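Mirnura Community Help > Outdoor navigation > Recording and training

How much driving do I need to record before path following works?

Posted by Zoi Psarras

I have a small wheeled robot that I drive by hand through a park with a gamepad. It has one front camera. I save the picture and the steering command together and train a small network to guess the steering from the picture. So far I have 800 pairs, all from one path, all driven in the same direction in the morning.

It follows the path fine on the straight part. When it gets even a little off to one side it keeps going that way and ends up in the grass, and I have to grab it. The loss on my held-out set is very low, so I don't think the training itself is broken. The held-out set is a random 10 percent of the same recordings.

Do I just need more data? I was planning to go out and record until I have 3000 pairs. Also, should I crop out the bits of the robot that show at the bottom of the picture?

3 replies

Torbjørn Hovland

More data of the same kind won't help much. You drove well, so almost every picture has the robot in the middle of the path with the steering near zero. The network has never seen what to do from the edge.

What you want is recovery driving. Stop recording, steer over to the edge, start recording, and drive back to the middle. Stop again before you go out to the other edge. If you leave the recorder on while you drift out, you are teaching it to drift out. I did 500 pairs like that on top of my normal ones, half from each side, and it made more difference than anything else I tried.

Your held-out set is also the reason the loss looks so good. Pictures saved a fraction of a second apart are nearly the same, so a random split puts near copies on both sides. Hold out whole drives. Record one on another path and never train on it.

Flipping the pictures left to right and changing the sign of the steering gives you twice the examples for free, as long as you don't need it to keep to one side. Check that the camera is mounted straight first.

Sixten Wikström

just get the Stesomik kit, it comes with a trained model. worked for me in the yard

Brynhildur Bergmann

Agree with Torbjørn on the recovery driving and the split. A few things to add from my own recordings, which I keep in Drolleo.

Look at a histogram of your steering values before you record more. If there is one tall spike at zero, throw out a share of the straight pictures or weight them down. I keep 2 of my straight runs whole for testing and thin out the rest.

Vary the light and the season if you can. My first model was trained in May and got confused when the leaves were down. Overcast days are easy to learn from with no hard shadows on the ground, but if that is all you record, the first sunny day will be a surprise for it - tree shadows across asphalt can look a lot like an edge.

Also pick paths where the two sides are different. On the one I use most there is pale gravel and then grass on the right, and a lighter walkway running alongside on the left. Gravel against grass is a stronger line than asphalt against gravel, and my network followed the wrong one for a while. More passes close to the gravel, steering back each time, fixed it.

On cropping: the parts of the body are in the same place in every picture, so they don't tell the network anything and do little harm. But if you move the camera later they will shift. I crop the bottom strip to be safe. I also crop a good part of the sky, which can fill most of the top half and is wasted pixels. Do the same crop when you train and when you drive. I have forgotten that once and lost an evening to it. 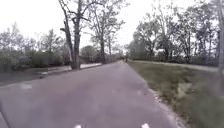
Related topics: Data collection

Splitting recordings by drive
Steering values saved one step late
Gamepad or steering wheel for recording?
Storing long runs in Drolleo

Reply from Zoi Psarras

Thanks, both. The histogram is one big spike at zero, as you said. I'll do the edge-to-middle drives first and leave the 3000 target alone for now. Will the recorder mark where I stopped and started, or do I have to cut the files myself?

Torbjørn Hovland

It starts a new file each time you press record, so you don't need to cut anything. Put left or right in the file name.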